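Friday, 7.40pm
by socksandservos

1/ Right, a few of you asked what I make of the Dratano two-arm laundry kit now that I've had some proper time with it. Long thread, put the kettle on. Short version: I like it more than I expected to, and I'm still not sure I'd pay for it.

2/ What you get: two arms, grippers, the cameras, a control box and a year of Usico's support plan. You supply the washing, which in my case is never a problem. Mine's on a month's loan and goes back at the end of May.

3/ Setup took me most of an evening. The arms are heavier than they look and the booklet is dreadful (tiny diagrams, screws with names like B4-long). The app is much better. It walks you through each joint and won't let you move on till it's happy.

4/ The job I care about is dull: get the stuff out of the machine and into a bag so it can go off to be hung up. I do it several times a week and I hate every second of it. Bending, dropping socks, bending again. 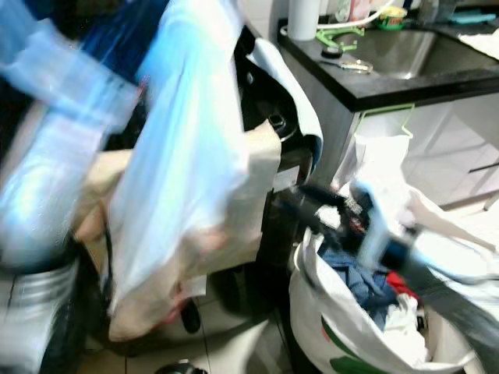 One arm on its way down to the laundry bag.

5/ Speed first, as everyone asks. There are three settings and I'd leave it on the middle one. The top one is great fun to watch but it swings about a fair bit, and I kept moving my tea out of the way!

6/ The middle setting is slow. I'd be done and back on the sofa before it had sorted out the first tangle. But I'm not the one bending down, am I, so I've stopped caring.

7/ Towels it likes. Jeans it likes. Anything with a bit of thickness gives the fingers something to get hold of, and once they've got it they don't let go easily. Thin cotton is fiddlier – it'll pinch up a corner, have a think, then pinch again. 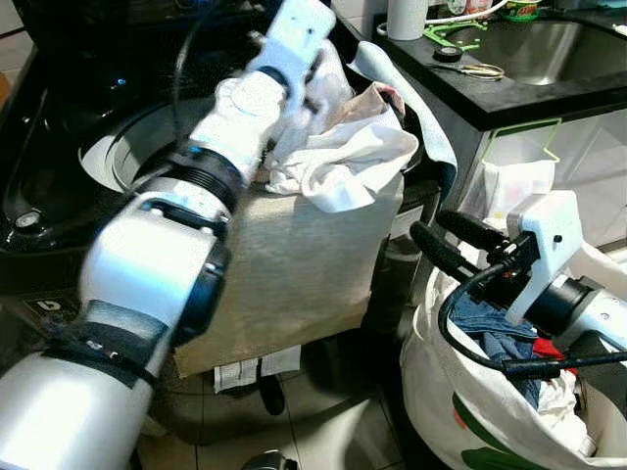
Pulling a white cloth out of the black machine, light blue towel over the rim next to it.

8/ Bags matter way more than I thought. You want one that stands up by itself with a nice wide mouth. I tried a floppy one on day two and the arm kept pushing the side in and posting pants down the outside of it. My fault, the booklet does mention it (page with the tiny diagrams, obviously).

9/ Cables. Plan where yours are going to run before you do anything else. I didn't, and spent ages re-routing them. Dratano sell a pack of clips for it which really ought to be in the box at this price.

10/ Now the wrist cameras, which I think are the best bit of the whole kit. You can bring up the view on your phone while it's working and it's weirdly soothing, like watching a very careful crab.
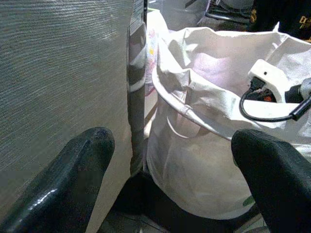

They're useful too, mind. When a pick goes wrong I can usually work out why from the close-up, and then I shift the bag over a bit and have another go. The head camera gives you the wider view but the wrist ones are where I do all my fault-finding.

11/ Noise: fine. A sort of whirr with a click at the end of it. Quieter than my spin cycle by miles. I've had the radio on at normal volume and forgotten it was going.

12/ Support: mixed. I messaged Usico with a calibration question and got a friendly, useful answer the same afternoon. Then I asked about spare finger pads and got sent the same web link twice. The pads weren't on it.

13/ Space is the big one for me. My kitchen isn't huge and two arms take up a LOT of it. If you've got a utility room you'll be laughing. If your machine's squeezed in with everything else, get the tape measure out before you get the card out. 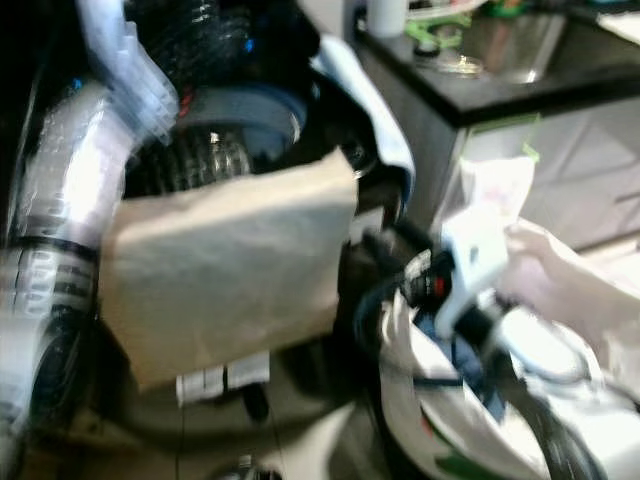

14/ Money, then. The kit is £528 for the quarter if you rent, with a £600 deposit you get back. Or there's a one-arm version at £357 a quarter, which I haven't tried, so I can't tell you if it copes with a duvet cover. I have my doubts.

15/ I've also had a look at the Mitsotakis-Vlachou rig, which is the one people keep tagging me about. Nicer app, £100 more on the deposit, and no wrist cameras as standard. For me that last bit settles it.

16/ Things I'd change: cable clips in the box, bigger diagrams, a proper pause button on the arm itself and not just in the app. My phone's always in the other room.

17/ Next up I'm trying it with a folding add-on from Trendance, if the thing ever gets here. T-shirts first, then pillowcases. Fitted sheets can wait till I'm feeling brave. Stick any questions underneath and I'll get to them over the weekend.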